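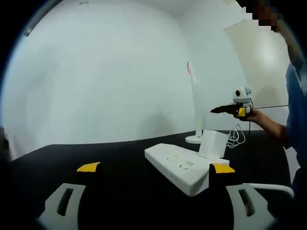

**Mornard 机まわり部**(活動日不定、部室はわが家の作業部屋)

2023年1月19日

年が明けてからずっと、机の電源まわりをいじっています。年末の大掃除で床の配線に手をつけたのが運のつきで、ちょっとほこりを取るだけのつもりが、気づいたら机の裏のものを全部引っぱり出していました。そのまま年を越して、いまだに終わっていません。いや、もうほとんど終わっているんだけど、最後のところで毎日ちょっとずつ場所を変えては「うーん」とやっている状態です。

部と名乗っているわりに、ここ最近は机の話を全然書いていませんでした。前に書いたのが引き出しの仕切りの話で、あれが六月。そのあと書きかけた椅子の話は下書きのまま眠っています。椅子はまたそのうち。今日はひたすら電源タップとスタンドとケーブルの話をします。地味です。でも私はこういう話を人のブログで読むのが大好きなので、書く側にもまわりたい!

## 黒い天板に白いもの

まず机のこと。天板は黒です。Ó Gríofaという中古家具の店で買いました。もともとは木目の明るい机を探しに行ったのに、奥のほうに立てかけてあったこれを見たら急に欲しくなってしまって、その日のうちに配送の紙を書いていました。

で、黒い天板、使ってみるとですね、ほこりがものすごくよく見えるんです。朝拭いて、昼にはもう見える。消しゴムのかすなんて夜空みたいになります。買う前にいろんな人の感想を読んで知ってはいたんですよ。知ってはいたのに、自分は平気だろうと思っていました。平気じゃなかった。いまは机の横に小さいほうきを下げていて、席を立つたびに一回なでるのが癖になっています。

そのかわり、白いものを置いたときの気持ちよさは格別です。部屋の壁も白なので、白い壁、黒い天板、その上に白い道具、という並びになって、ほかに何もしなくてもなんとなく整って見える。スタンドも白、タップも白、ケーブルも白。最初から狙って揃えたみたいですが、タップはたまたま店に白しか残っていなかっただけだし、ケーブルにいたっては家にあったものをかき集めたら白ばかりだった、という話です。

前は黒いケーブルも混ざっていて、黒い天板なら目立たなくていいかと思っていたんですが、目立たないと今度は気づかずに物を載せたり、ひじで引っかけたりするんですよね。ノートを開こうとしてケーブルごとずりっと引っぱって、つながっていた充電中のものが机から落ちる、というのを冬のあいだに何度もやりました。白だとちゃんと見えるので避けられます。見えるほうが散らかって感じるかと思いきや、私は見えていたほうが落ち着きました。ここは好みが分かれそう。

## タップを床から上げた

今回いちばん大きく変えたのが、電源タップの置き場所です。

これまではずっと床でした。机の下、壁のコンセントのすぐそば、足を伸ばすと当たるところ。どこの家もだいたいそうなんじゃないかなあ。それで何が嫌かというと、まず掃除機がかけにくい。かけにくいから避けてかける。避けてかけるからそこだけほこりがたまる。年末に持ち上げたとき、タップの裏側がふわふわのグレーになっていて、思わず声が出ました。差し口の隙間にも入り込んでいて、これはさすがにまずいと思って、そのタップは引退させました。いつ買ったものかも覚えていなかったので、ちょうどよかったと思います。

新しいほうは2,000円ほどでした。もっと安いものもいっぱいあったんですが、棚の前でかなり迷って、表面がつるっとしていて拭きやすそうなやつを選んでいます。こういうのって性能の説明を読み比べても途中からよくわからなくなりません? 個別スイッチ、雷ガード、ほこり防止シャッター、とかいろいろ書いてあって、全部あったほうがいい気がしてくるし、全部いらない気もしてくる。結局、手に持ってみて角の感じがいいものを買いました。長方形で、わりと素っ気ない形です。素っ気ないのがいい。

で、これを床に置くのをやめて、いまは机の上に出してあります。

「え、上に出すの?」と思った方、私も最初はそう思っていました。配線の片づけといえば隠すもの、机の裏にトレーをつけてそこに全部しまうもの、という頭があったので、はじめはそのつもりでネジ止めのトレーまで調べたんです。でもこの机、裏に補強の板が渡っていて、ちょうどいい位置にトレーがつけられない。クランプで挟むタイプも天板の厚みが合わなくてだめ。じゃあとりあえず、と上に置いて数日使ってみたら、これがすごく楽だったんですよ!

だって差し口が目の前にあるんです。かがまなくていい。机の下にもぐって、スマホのライトをくわえるようにして差し口を探すあの時間がなくなりました。あれ、地味に腰にくるし、出てくるときに必ず頭を打つし。机の上なら座ったまま抜き差しできて、抜いたものをその場で巻いて片づけるところまで手が動きます。床にあったころは抜くのが面倒で、使っていない充電器が年中刺さりっぱなしでした。

## まっすぐ置かない

写真のタップが斜めになっているの、気になりました? 机のふちと平行に置いたほうがきれいに決まっていますよね。私もそう思って、最初はきっちり奥のほうに平行に置いていました。

ところが平行に置くと、アダプターを差したときに場所の取り合いになるんです。四角いアダプターって、差し口に対して変な方向にふくらんでいることがあるじゃないですか。壁にぶつかったり、隣の口をふさいだり。いま差してあるのは白い箱みたいなアダプターで、上に向かってぽこんと立ち上がる形です。これは端のほうの口に差しておけば隣のじゃまをしないので優等生。問題はそのときどきで増える別の充電器のほうで、そいつが来ると急に窮屈になります。

いろいろ向きを変えてみて、自分の座る位置から見てちょっと斜め、というのがいちばん手を出しやすかったので、今はそのへんに落ち着いています。落ち着いているというか、毎日微妙に角度が違います。ノートを広げる日は奥に押しやるし、工作をする日は手前に引っぱってくるし。固定してしまえばすっきりするのはわかっていて、裏に貼る滑り止めのシートも買ってあるんです。でもまだ貼っていません。貼ったら終わりな気がして、袋のまま引き出しに入っています。

それから、アダプターは端に差す。これは自分の中で決まりごとになりました。真ん中に大きいのを差すと左右が両方死ぬので、大きいものは端、細いプラグは真ん中。昔読んだお弁当の詰め方の記事に、大きいおかずを先に隅に置くと書いてあって、まさにそれだなと思いながら差しています。

## スタンドの居場所

タップの奥に立っているのが、白いデスクスタンドです。

細い柱がすっと立っていて、台が白くて丸い。それだけの形で、長いこと使っているわりに全然飽きません。前の机のときは左の端に置いていたんですが、今の机に移ってから奥側に移動しました。私の作業部屋は夕方になるとかなり暗くて、天井の照明だけだと自分の頭の影が手元に落ちるんです。スタンドが奥にあると、手の向こうから光が来るので影が気にならない。字を書くときには左奥がいいとか、いや真横がいいとか、世の中にはいろんな説がありますが、私は手元でやることがころころ変わるので、ざっくり奥に立てておいて、必要になったら台ごとずらします。

丸い台って、ずらしやすいんですよね。四角い台だと、ずらしたあとに向きが曲がっているのが気になってつい直してしまうけど、丸は曲がりようがない。これに気づいたときはちょっとうれしかったです。

明るさは40ワット相当で使っています。もう一段明るいのも試したことがあって、たしかによく見えるんですが、白い壁に反射して目が疲れてしまいました。壁が白い部屋の人は、明るさは控えめから試すのがおすすめです。昼間なんて、窓の光だけで白い柱が壁に溶けたみたいになります。白い壁に白いスタンド、存在感が薄くて好きです。

台のまわりのほこりだけは要注意。黒い天板に丸い台を置いていると、持ち上げたときに台の形がくっきり残っていることがあります。きれいな円です。ちょっと感心してから拭きます。

## 巻いたケーブル、どこまできっちりやるか

さて、ケーブルです。いちばん語りたいのはここかもしれない。

スタンドの台の横に、白いケーブルをくるくるっとまとめて置いてあります。見てのとおり、けっこうゆるい巻き方です。これでも以前に比べたらかなりましになりました。

前はもう、きっちり派だったんです。8の字に巻いて、真ん中をきゅっと縛って、同じ大きさの束にして箱に立てて並べる。結束バンドも100本入りの袋を買いました。面ファスナーのやつじゃなくて、一度締めたら切るしかない細いプラスチックのほうです。あれを片っ端から締めていって、終わったときはものすごく達成感がありました。写真も撮った。

で、翌日に使おうとして、はさみを持ってきて全部切りました。

あほです。使うケーブルを一度きりのバンドで締めてどうする。しかも切るときに勢いあまってケーブルの皮まで傷つけてしまって、そのままお別れしたものもあります。袋の中身はまだたっぷり残っていて、いまは園芸の支柱を留めるのに使っています。支柱にはすごくいいです、あれ。

きつく巻くと根元が折れてくるのも困りもので、差し込み口のすぐ近くの、あのちょっと太くなっているところから先が、ぐにゃっと曲がったまま戻らなくなるんですよね。最後は中の線が見えてきて、こわくなって捨てる。思い返すと、わが家でだめになったケーブルはほとんど根元からやられていました。使いすぎて傷んだんじゃなくて、私の片づけで傷んでいたわけで、ちょっと反省しています。

なので今は、手のひらより少し大きいくらいの輪にして、ゆるくまとめて、そのまま置く。縛らない日もあります。縛るなら布の紐で一回まわすだけ。机の上に出ている時間が長いものほどゆるくていい、という方針です。毎日伸ばすものをきっちり畳んでも、明日の自分がほどくだけなので。

ただし、電源を入れて使っているあいだは話が別。長い電源コードを束ねたまま電気をたくさん使うものをつなぐのはよくないと、買ったタップの説明書にもちゃんと書いてありました。うちは机の上で使うのが照明と充電くらいなので、大食いの家電はつなぎませんが、冬は足元に小さい電気ヒーターを置きたくなる時期じゃないですか。あれは必ず壁のコンセントに直接差しています。タップに差したらだめですよ。私は以前やりかけて、箱の注意書きを読んであわてて抜きました。

## 箱に入れる案、やめました

ここまで読んで「ケーブルボックスに入れたら?」と思っている方もいますよね。買いました。もちろん買いました。

Stadariの横長のケーブルボックスで、幅が40センチ。ふたがついていて、両端に切れ込みがあって、タップごと中に入れてしまえるやつです。レビューの写真だと、みなさん本当にきれいに収まっていて、観葉植物なんか横に飾っていて、うらやましくて買いました。

入れてみたら、タップは入りました。そこまではよかった。問題はあの立ち上がるアダプターで、ふたが閉まらない! ふたがアダプターの頭に乗って、ぱかっと浮くんです。しばらくそのまま使っていたんですが、浮いたふたの上にペンを置くと転がってくるし、なんとなく中で熱がこもりそうで気になるし、差し替えのたびにふたをどけるのが面倒だし。タップを上に出した意味がなくなってしまいました。

それで、ボックスは今、封筒入れになっています。横に長いから定形の封筒と便箋がちょうど入って、切れ込みのところから切手シートの端がのぞいています。こっちの用途のほうがずっと向いていた。買い物って難しいですね。

箱をやめたかわりに、机の上の電源まわりは「見せてもいい状態に保つ」という方向に切り替えました。といってもやっていることは大したことじゃなくて、夜に使わないものを抜く、抜いたものは巻いて引き出しに戻す、タップの上を乾いた布でひと拭きする。それくらいです。寝る前に流しのふきんを絞るのと同じ流れでやっています。さぼる日もあります。さぼった翌朝は、差し口の前に知らない充電器が生えています。

## 引き出しの中のこと

そうそう、巻いたあとの行き先の話。

引き出しは浅いのがついていて、そこに仕切りを入れてケーブルを分けています。分け方もいろいろ試しました。端子の種類で分けたり、長さで分けたり、色で分けたり。端子で分けるのがいちばん正しそうに見えて、私はこれが一番続きませんでした。片方がこの形でもう片方が別の形、というケーブルが出てきた瞬間に手が止まるんです。どっちの部屋に入れるの。悩んでいるうちに机に置いて、そのまま忘れる。

今は「毎日」「たまに」「わからない」で分けています。わからない、という部屋を作ったのがよかった! 何のケーブルか思い出せないもの、全部そこへ。そして引き出しを開けるたびに目に入るから、ある日突然「あ、これ古い髭剃りのだ」とわかったりします。髭剃り本体はもうありません。

ラベルはつけていません。つけようと思って小さいシールを買って、Drorkvilleの文具市で見つけたすごくかわいいやつなんですが、かわいくて使えないまま取ってあります。シールってそういうところがある。

同じ引き出しに、替えの電池と、ものさしと、なぜか靴べらが入っています。靴べらは玄関に戻すといつも見失うので、机が定位置になりました。出かける前に作業部屋まで取りに来るのは面倒だけど、ちゃんと毎回あるのでそのままです。

## 黒い天板の拭き方、いまのところ

最後に、これは前に書いた記事のコメントで聞かれていたので。

黒い天板は、濡れた布で拭いてそのままにすると、乾いたあとに筋が残ります。窓から光が入る時間だと、もう全部見えます。いまは固く絞った布で一回、すぐに乾いた布でもう一回。乾いたほうは古いTシャツを切ったものが優秀で、買ったマイクロファイバーのクロスより毛羽が残りません。うちのTシャツがたまたまよかっただけかもしれないけど。

タップのまわりを拭くときは、先に全部抜いて、タップも壁から外して、机からどけてしまいます。横着してタップの下に布を突っこんだことがあって、布の端がプラグに引っかかって、半分抜けた状態になっていたのでぞっとしました。それ以来どけています。どけるついでに差し口の中を乾いた筆でさっと掃く。筆は使わなくなった化粧用のもの。毛がやわらかすぎてちょっと頼りないので、次は習字の古い筆で試してみたいです。

あと、手の跡。黒はほこりだけじゃなくて手の跡も出ます。とくにハンドクリームを塗ったあと。この季節は塗らないわけにいかないので、塗ったらしばらく机に触らず、お茶を入れに行くことにしています。お茶を入れて戻ってきて、湯のみの底の輪っかがつくんですけどね。コースターは白いのを探し中で、丸にするか四角にするか迷っています。スタンドの台が丸だから合わせるなら丸かなあ。

滑り止めのシートを貼ったら、また書きます。コースターが先かも。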